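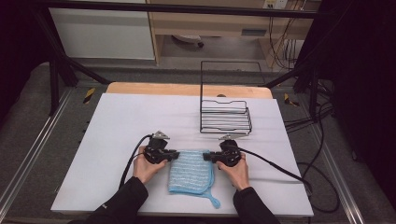 About Trurasham School

Welcome, and thank you for stopping by! Trurasham is a small independent day school for children from preschool through eighth grade, and if you have ever driven past the old brick building at the top of Karkton Road with the crooked weather vane, then you already know where we are. The first classes met there in 1893, in two rooms with a stove between them. The stove is long gone (the hook where the teacher hung her kettle is still in the wall of the library, and every first grader gets to touch it on the first day of school).

We have grown a good deal, but we have tried hard to stay the kind of place where the person at the front desk knows your child's name and probably the dog's name too. Our classes are small, lunch is eaten at long tables with the ages all mixed up together, and the whole school meets on Thursday mornings to sing, share news and hear from whichever class has been working on something it can't wait to show off.

How we teach

Reading, writing and math come first in the day, when everybody is fresh. Afternoons belong to the longer projects: science, history, art, music, cooking, building things and taking them apart again. Younger children spend a lot of time on what we call hand work, which covers sewing, clay, folding, measuring and plenty of mopping up afterward. Older students choose a project each spring and present it to families in May. Last year's included a working sundial, a cookbook of grandparents' soups and a very long comic about the water cycle.

We do give homework, starting in third grade, and we try to keep it short. Every child reads at home every night, and we are happy for that to be a comic, a joke book or the same story about a badger for the fourth week running.

Our people

Elínborg Ragnarsson has been our head of school for eleven years, and taught fourth grade here before that. She still takes a reading group twice a week and says she would give up her office before she gave up the group. Serena Sorrentino leads the lower school and looks after admissions, so hers is most likely the first voice you will hear when you call. She loves questions, including the ones parents feel shy about asking.

The Skimari Library

Our library opened with a gift from the Skimari family and now holds more than 4000 books, picked out with a lot of help from the students. Families are welcome to borrow too, any afternoon until 4:30.

Tuition and help with costs

We set aside 50 places each year for families who need help with tuition, and the Avcı Fund helps with bus passes, field trips and music lessons. Please ask, even if you think you might not qualify.

Come and see us

Tours leave from the front hall at 9:15 most mornings, and children are very welcome to come along. You will find us at 1285 Karkton Road, with parking behind the gym. Wear comfortable shoes, as there are a lot of stairs!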